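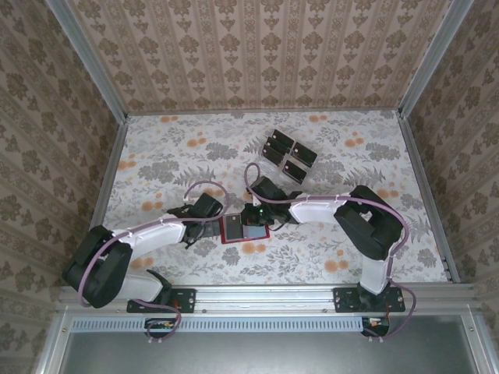 Re-seating and checking the arms on the two-arm cell

Last updated: November

This procedure covers removal and refitting of either arm on the front rail, and the checks to run before the cell goes back into use. It applies to the Fekville cell as built, with both arms on their own mounting plates. Allow 85 minutes for one arm.

Before you start

Park both arms using the Mazurek control page, then switch off at the wall. Support the arm by hand before loosening anything, as the joints do not hold once power is gone. Clear loose parts from the floor of the cell.

Removing the arm

1. Unplug the cable at the base first, then release it along the arm up to the gripper. Note how much slack it has over the shoulder.
2. Mark both edges of the mounting plate on the rail with a pencil.
3. Loosen the plate bolts a turn at a time, working across the corners.
4. Lift the arm and plate away together. Keep clear of the small circuit boards under the plates.

Refitting

1. Wipe the rail and the underside of the plate.
2. Set the plate to the pencil marks. The distance between plate centres should be 493 mm.
3. Tighten the bolts to 7 Nm in the same cross pattern.
4. Refit the cable with the slack noted earlier. Swing the shoulder through its full travel by hand. If the cable pulls tight at any point, refit it.

Checks

Power up and run the homing routine at 20 per cent speed. Bring both grippers over the middle of the floor, one at a time, and compare the readings with the log. Replace the floor paper if it has torn or lifted. Brush out the vent grille below the rail before closing the job.

Comments

Konrad Wieczorek: Is the 493 measured along the front or the back edge of the rail?

Bożena Kozłowski: Front edge. The plates are square to it, so check that first.

Teodor Kołodziej: Ours failed homing until I plugged the base connector in again. Worth adding as a step.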